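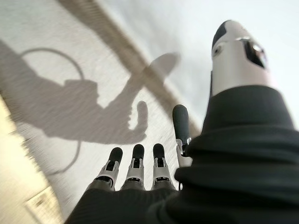 Osulthorpe to replace water main on Friday

Osulthorpe will shut off water to 115 properties on Friday while crews replace 200 meters of cast iron main under Dondeo Street. Supply stops at 11 p.m. and should return within six hours.

The new pipe is polyethylene and will run at the same pressure as the old one. Two valves near the pumping station will also be changed.

Tap water may look cloudy after the work. Residents should run the cold tap until it clears, said Mulugeta Feyisa, the network engineer. Dondeo Street stays closed to traffic until the trench is resurfaced.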